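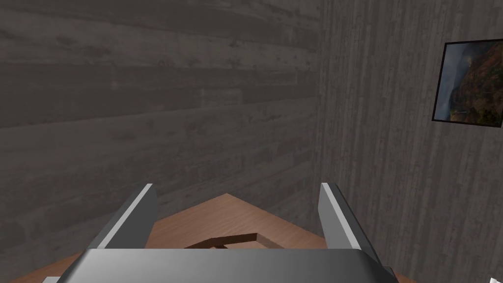
Reddish-brown wooden table against gray walls, rendered view.

Review: Plurano Two-Part Hardwax Oil Kit for Tabletops

Plurano sells this kit as a complete refinishing system for dining tables, desks and worktops. The box contains a can of oil, a small bottle of hardener, a graduated mixing cup, a plastic spreader, three white pads, one tan pad and a folded instruction sheet. Gloves are not included. The review kit was bought at the Skillville branch of a regional paint store in August and used on a dining table, a pair of bookshelves and a set of offcuts kept for destructive testing.

The dining table is a Morikawa extension model in solid cherry, bought used with a worn factory lacquer. Cherry darkens with light exposure, so the leaf and the main top were different colors before any work started. No finish will correct that and Plurano does not claim otherwise.

Preparation

The instruction sheet asks for bare wood sanded to 160 grit. Most film finishes want a finer surface, and the temptation is to keep going. I sanded one offcut to 160 and a second to 240, then applied the same mixed batch to both. The finer one took up less oil and came out visibly lighter, with a slightly patchy look where the pad had changed direction. The coarser one was even. Follow the sheet.

Removing the old lacquer took far longer than anything else in the job. It came off with a card scraper on the flat areas and with stripper around the edge profile. Any lacquer left in the pores shows up as pale flecks as soon as the oil goes on, and by then the only remedy is to let it cure and sand again. Wipe the surface with mineral spirits first and look at it under a low side light. Two areas on my top failed this check and went back to the scraper.

Vacuum thoroughly. Tack cloths are specifically ruled out on the instruction sheet, apparently over residue. A vacuum with a brush head followed by a dry microfiber cloth was sufficient.

Mixing

The ratio is three parts oil to one part hardener by volume. The cup is marked for this, but the markings are molded in clear plastic on clear plastic and are hard to read with amber liquid behind them. Running a marker over the lines before pouring helps. A kitchen scale would be more convenient, but the sheet gives no ratio by weight and the two components do not have the same density, so the volume figures are all there is to go on.

Mixed product is usable for a stated four hours. Mine had begun to drag in the cup well before that in a warm garage. Mix small batches. The bookshelves used one cupful per side with a little left over.

Application

Pour a small amount, spread it with the plastic spreader, work it in with a white pad, wait, and remove everything that has not been absorbed. The removal step decides the result. Oil left on the surface cures as a sticky, uneven film that collects dust. Cotton rags cut from old sheets worked better than paper towels, which shed lint on the end grain.

The spreader is adequate on a flat top and useless on edges. A cut-down piece of white pad does the edges properly. The tan pad is meant for buffing after the oil has been wiped back. I could not see a difference between a tan-buffed offcut and one wiped only with a rag, either at the time or after curing.

Used rags can self-heat. The sheet says to soak them in water and lay them flat outdoors to dry before disposal, and the warning is printed in the same small type as everything else. It should be on the lid.

One coat is advertised as enough. On the cherry top it was enough for color and not quite enough for sheen, with dull areas near the ends of the boards. A thin second coat the following morning evened these out. The bookshelves, which are maple, were acceptable after one.

Curing

The top was dry to the touch overnight. Plurano specifies seven days before exposure to water. I put a wet glass on an offcut after three days and got a faint ring, which had not faded a week later. A second offcut tested at eight days showed no ring from the same glass left for the same time.

Smell is moderate during application and low by the next day. The garage door was open throughout. I would not use it in a closed dining room.

Stain and wear tests

Offcuts were tested after a full two weeks with coffee, red wine, olive oil, soy sauce and vinegar, each left under a cap for an hour. Coffee, oil and vinegar left nothing. Wine left a slight gray tint that came off with a damp cloth and dish soap. Soy sauce left a mark that could be seen at an angle and did not come off.

Heat resistance is average. A mug of fresh coffee is no problem. A saucepan straight off the burner produced a white haze on the sample, which disappeared after rubbing with a little fresh oil. Use a trivet.

Scratch resistance is about what the bare wood offers, as there is very little film on top of it. A fork dragged across the sample left a groove. The advantage is in repair: the groove was sanded locally, re-oiled and buffed, and the patch is difficult to find on cherry. On maple it is easier to see.

For comparison I finished one offcut with Vurley Wiping Varnish, three coats. The Vurley sample resisted soy sauce and shrugged off the fork better, with only a light surface line. It also took three days of work, picked up dust in every coat, and could not be spot-repaired without a visible edge. Its gloss was higher than I wanted. Rubbing it with a 3,000 grit pad raised the gloss further, so a duller look has to come from a coarser abrasive and some patience.

Packaging

The oil can has a press-in lid that deforms the first time it is opened with a screwdriver. After that it does not seal fully, and a skin formed on the remaining oil within a month. Decant leftovers into a small jar filled to the top. The hardener bottle has a proper screw cap and has given no trouble, although the threads need wiping before it is closed.

Order number 948 is the natural version. The store also had a white-tinted version and a dark one, neither of which I have tried. Tinted oils are generally less forgiving of uneven sanding, so a test board is advisable.

Pros: even color on properly sanded wood, low sheen, simple local repair, little smell once wiped back.

Cons: unreadable mixing cup, poor can lid, weak against soy sauce, second coat needed on cherry, tan pad of doubtful value.

Rating: 4 out of 5 for dining tables and shelving. For a kitchen worktop beside a stove, 2, and I would look at a film finish instead.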